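Capstone Project Report: Premature Release in a Simulated Shelf Placement Task

Nusville Technical Institute, Department of Mechanical and Control Engineering
Submitted by: Danilo Gatchalian
Submitted on: Thursday, November 13, 2025

1. Purpose of the Report

This report documents a fault found in the Uvska household manipulation project during the fall term. The fault caused the simulated arm to open its gripper before the object it was carrying had reached a supporting surface. It was first recorded in September, when the placement task was moved from an open tabletop to a cabinet with a shelf. The report describes the task, the way the fault appeared in the logs, the tests performed to isolate it, and the correction that was adopted.

No physical equipment was operated during the period covered. The department requires that any control program pass a simulated safety review before it is loaded onto hardware, and the program in question did not pass on its first submission.

2. Background

The Uvska project asks students to write a controller that can pick up a common household item, carry it to a storage location and set it down. The simulator used for the course is Vandaria, which is maintained within the department. Vandaria reports the joint positions of the arm, the force on each finger pad and the position of the carried object at every time step.

The controller is divided into four stages: approach, grasp, carry and release. Movement from one stage to the next depends on a set of conditions. For the release stage, the original conditions were that the gripper had entered the target zone and that the lower finger had registered an upward contact force. The second condition was meant to show that the object was resting on something.

On the open tabletop, these conditions performed well. The tabletop was the only surface the lower finger could touch, and a contact reading could safely be taken to mean that the object was down.

3. Description of the Fault

When the task was moved to the cabinet, the controller was run for 1,942 trials under the standard settings. In 133 of them the gripper opened while the bottle was still unsupported. The bottle then fell to the floor of the simulated room or struck the front edge of the shelf and rolled out. Every one of these trials was marked by the controller itself as a success, as the program checked only that the release stage had been completed.

The second point is considered the more serious of the two. A dropped bottle is a visible failure and can be counted. A dropped bottle that is reported as correctly placed would allow a robot to go on to its next task with no record that anything was wrong. The safety review returned the program for this reason.

4. Investigation

The first explanation considered was low friction between the finger pads and the bottle. Friction was raised in the simulator and a block of 200 trials was repeated. Early releases continued to appear, and the finger forces showed no sign of slipping before the gripper opened. This explanation was set aside.

The second explanation was a delay in the position readings. The time stamps of the arm and the object were compared and were found to agree at every step.

The third explanation came from reading the contact records one trial at a time. In each failed trial, the upward force on the lower finger had lasted only a few time steps and had come from the front edge of the shelf. The finger brushed the edge on its way in, the controller read this as support from below, and the release stage began. The bottle itself had touched nothing except the gripper.

The angle of the bottle made the problem more likely. A bottle held upright kept the lower finger clear of the shelf, while a tilted grasp brought the finger close to the edge during entry. The grasp planner had been allowed to choose tilted grasps freely — a setting carried over from the tabletop task, where it had done no harm.

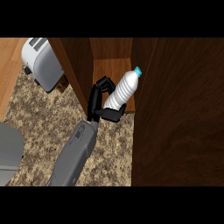

The review remarks from Tolentino asked why a touch on a finger should ever be accepted as proof that the object is supported, and whether the same error would occur with a drawer, a basket or a person's hand. The remarks also requested that the arm stop and hold whenever its readings disagree, even at the cost of a slower task.

These points were accepted. The original condition measured contact on the gripper and treated it as a fact about the bottle. A person's hand under the lower finger would have met the condition as well as a shelf edge did, and the gripper would have opened.

5. Correction

Three changes were made to the controller. Release now requires that the load carried by the fingers drop steadily as the object is lowered, which a brief touch on an edge does not produce. Tilted grasps are limited during entry into a closed compartment. After release, the arm backs away and the position of the object is checked against the target zone before a success is recorded.

If the load reading and the contact reading disagree, the arm holds its position and reports a fault. It does not retry without a command from the operator.

6. Results

The corrected controller was run on 100 trials drawn from the starting positions that had produced early releases. No early release was recorded. In several trials the arm stopped and reported a fault, and the bottle was still in the gripper when the trial ended. Under the revised scoring these count as incomplete and are not listed as successes.

The average time per trial increased. Most of the added time is spent in the lowering motion, which could probably be shortened with better tuning of the load threshold.

7. Limitations and Remaining Work

All results were obtained with a single type of bottle and one cabinet model. The simulator treats the bottle as a rigid body, and a real plastic bottle would give way under the fingers and change the force readings. The load threshold should be measured again on hardware before it is relied upon.

The log format has been changed so that the reason for each release is stored with the trial. The earlier logs do not contain this field, and the contact records from September have been kept in the project archive in their original form. The revised program has been resubmitted for safety review.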